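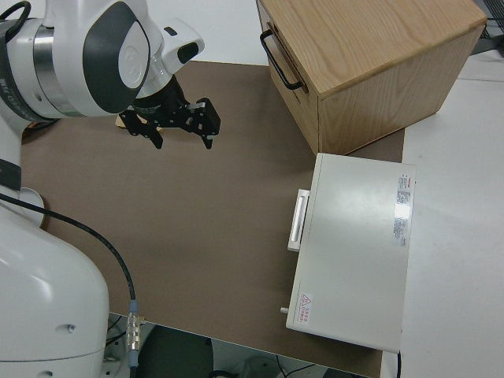
Frans Verbruggen is already talking when the call connects, something about plates. He sets up small kitchens for a living, rented rooms mostly, the kind with one counter and no cupboards, and he has maybe twenty minutes before the next one. We take what we can get.

First thing, the mat. He always starts there. "Brown, matte, nothing shiny. You put it down and you know where the kitchen is. Anything off the mat is somebody else's problem."

He learned this at Wureck, the furniture place, where he did display kitchens until January. Before that a cafe in Ikemden. He skips over the cafe.

So what goes on the table? Toaster oven, off to one side. Dish rack. Mug tree. Basket. He lists them fast, like a grocery order, then backs up to the rack, which he clearly cares about more than the oven.

"Slats. Wood slats, and you stand the plates up so you can see the color. Flat is fine for one plate, the one you're about to use. A stack of plates, I don't like. People grab the top one forever and the bottom one never gets touched."
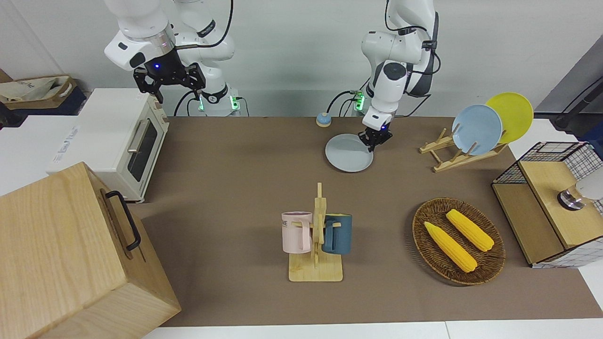
Blue and yellow plates in the rack, the gray one flat on the mat. Mugs on the tree in front.

The mugs are a sore point. His business partner Keegan Halliday wanted a matching set, white, from the Waltatell catalog. Frans said no. They argued over it for most of an afternoon, then Halliday went out for sandwiches and came back and it was settled, one pink and one teal.

"Two mugs. Everybody has a favorite mug anyway, so why would I buy six the same? Keegan still brings it up."

Does he ever use more? "For a family, sure. Then you need a second tree, or a shelf, and now your losing table." He makes a noise. We move on.

Money. He keeps a figure in his head for the small stuff, around 98 dollars, and that has to cover rack, tree and basket. The whole room came to 2,550 at first. Then 2,779 after Halliday's additions, which Frans lists with some bitterness and asks us not to print. Fine.

The wire holder was one of them, though he has come around to it. Black grid, white panels, a board across the top. He likes the board best.

"It's a shelf and you didn't build a shelf. Put something tall on it, you get the hight back. On the table a tall thing is just in your way." 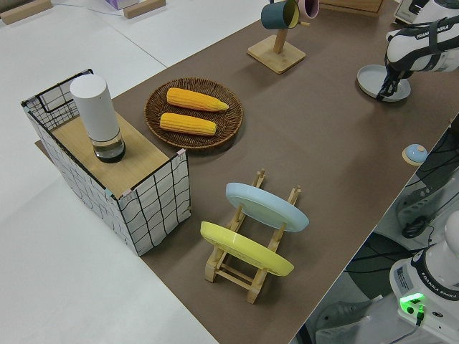
The wire holder with its wood top, and corn in the wicker basket.

And the corn? He laughs, first time in the call. Bread looks staged, he says, and lemons he is tired of. Corn you can leave in a basket for a bit and it looks like someone is going to cook.

"Mrs. Gyamfi downstairs, her idea. I had apples in there. She said who eats apples in a kitchen."

Any advice for a person doing this at home, no budget? Long pause, a door somewhere.

"Clear the table all the way. Then put back what you used this week. Not what you like - what you used. You'll have room."

He has to go. There is a delivery, and Halliday can't find the key.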